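Chapter 13
Surface Texture of Turned and Faced Parts

13.1 Why texture is specified

A drawing gives the size of a part and the limits within which that size may vary. It may also give limits on form, such as flatness or roundness. Neither of these says anything about the fine ridges and grooves that cutting leaves on the metal. Two shafts can measure the same diameter to the last digit of a micrometer and still behave differently once a lip seal is pressed over them. The difference lies in the surface texture, and a drawing that leaves it out has left the choice to the machinist.

Chapter 12 dealt with size and form. The present chapter deals with the smaller scale. It covers the terms used to describe texture, the way a single-point tool produces it, the way it is measured, and the marks used to call for it on a drawing. Ground, lapped, and polished surfaces are left to Chapter 14, apart from a few comparisons.

The student should be able to read a screw thread callout and a basic tolerance block before starting. No mathematics beyond ordinary algebra is used, except in Section 13.5, where the averaging of a profile is written as an integral. That section may be passed over on a first reading.

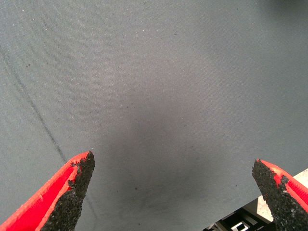
The working case used through the chapter is a flat cover for a small circulating pump made at the Trandelmont works. The cover closes the dry end of the pump and carries a static ring seal on one face. It appears as part 3524 in the drawing set at the back of the book. The part is simple: one turned outside diameter, two faced sides, a bored center, and a shallow groove. All of the texture problems met in ordinary lathe work can be raised from these features, and several of them were raised in practice when the first batch was inspected.

That batch, cut in July, ran to 453 covers. Every cover was within size. On test, 13 of them leaked past the seal at low pressure, and all 13 were found to have been faced after the same insert had worn beyond its normal change point. The drawing at that time carried no texture callout on the seal face. The revised drawing does, and the reader is asked in Section 13.8 to judge whether the value chosen was a sensible one.

13.2 Roughness, waviness, and form

A real surface departs from the ideal one at several scales at once. It is usual to sort these departures by their spacing.

Roughness is the closest spaced. It comes from the cutting action itself: the shape of the tool tip, the feed per turn, tearing of the metal, and small fragments of chip that weld to the edge and break away.

Waviness is spaced more widely. Its causes lie mostly in the machine or the setup. Vibration, a bent workpiece, a worn spindle bearing, or a poorly balanced chuck will all produce it.

Form error is wider still and covers the whole feature. A faced surface that is slightly dished because the cross slide is not square to the spindle has a form error, even when its roughness is very low.

The three are not separated by any natural line. The division is made by filtering, and the filter has a stated cutoff length. Spacings shorter than the cutoff are counted as roughness; longer ones are not. It follows that a roughness figure with no cutoff attached to it is incomplete. A cutoff of 0.8 mm is common for turned work and is assumed in this chapter unless another is given.

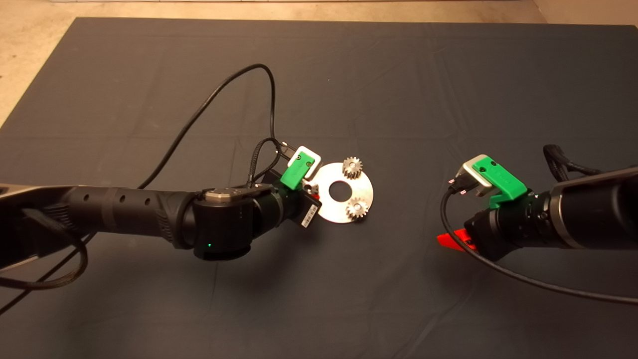 Waviness is often missed at inspection for a plain reason. The stylus travels only a short distance, and a wave longer than that distance shows up as a gentle slope, which the instrument removes. A face may pass its roughness limit at every point tested and still fail to seal, with the seal riding on the crests of a few broad waves. Where this matters, a separate waviness limit has to be written on the drawing -- a tighter roughness limit will not do the same job and will cost more.

13.3 How a single-point tool makes a surface

Consider a tool with a rounded nose of radius r moving along a turning part with a feed of f per revolution. On each turn the nose cuts a shallow trough. The next turn cuts another trough beside it, and a low ridge is left standing between the two. If the tool is sharp and rigid, and the feed is small enough that only the rounded nose takes part in forming the finished surface, the height of the ridge is close to

h = f² / (8r)

with all lengths in the same unit. For a feed of 0.2 mm and a nose radius of 0.8 mm, the height is 0.00625 mm, or 6.25 micrometers.

Three things should be noted. First, the feed is squared. Halving it brings the ridge down to one quarter of its height. Second, the nose radius enters only to the first power, so changing the insert has less effect than changing the feed by the same proportion. Third, cutting speed does not appear at all. Speed does affect real surfaces, through tearing and built-up edge, but it has no place in the geometry.

Measured heights are nearly always greater than the formula predicts. In soft aluminum and low-carbon steel the excess can be large at low speed. A large nose radius also has its own cost, in that it raises the force pushing the tool away from the work and may set up chatter in a slender part.

13.4 Lay

Lay is the main direction of the texture, and it is fixed by the path of the tool over the work. On a turned cylinder the ridges run around the shaft in a very fine helix. On a shaped or planed surface they run in straight, parallel lines.
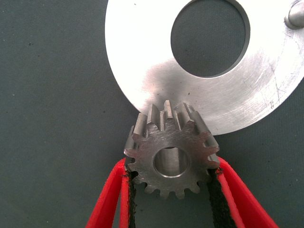

Facing produces a lay that is circular with respect to the center of the face. The tool moves in or out along a radius as the work turns, and the path it leaves is a flat spiral whose turns lie so close together that they are treated as circles. The fine circular machining lines on the silver disc, seen best toward its lower right where the metal looks more muted, are of this general kind. The light scuff marks on the same area are a different matter: lay describes the regular pattern left by machining, and scuffs are classed as flaws. The bright left side of the disc, close to white, is a reminder that strong reflection can hide texture from the eye, and a visual check should be repeated with the light coming from another direction.

Lay is shown on a drawing by a letter or sign placed beside the texture symbol. The letter C calls for a circular lay, R for a radial one, and M for a surface with many directions. Parallel and perpendicular lay have signs of their own, both referred to the edge of the view in which the symbol is drawn.

The direction of measurement depends on the lay. A stylus drawn along a groove reads the bottom of the groove and little else. Unless the drawing says otherwise, the trace is taken across the lay, in the direction that gives the highest reading. On a faced part the trace therefore runs along a radius, and it should not cross the center.

Lay also bears on function. A circular lay places closed ridges between the inside and the outside of a ring seal, and fluid has to cross each of them in turn. A radial scratch of the same depth provides an open channel. Inspectors on the Kasberg line reject a seal face for any radial scratch that can be felt with a fingernail, whatever the roughness reading. The Fludis and Morsy pump families use the same rule, in slightly different wording, and both are reprinted in Table 13.5.

13.5 The average roughness

Let the filtered profile be described by its height z above or below a mean line, at distance x along an evaluation length L. The mean line is placed so that the areas of profile above and below it are equal. The average roughness Ra is the mean of the absolute value of z:

Ra = (1/L) ∫ |z(x)| dx, taken from x = 0 to x = L

The evaluation length is normally made up of 5 sampling lengths, each equal to the cutoff. With the cutoff assumed in this chapter, L is 4 mm.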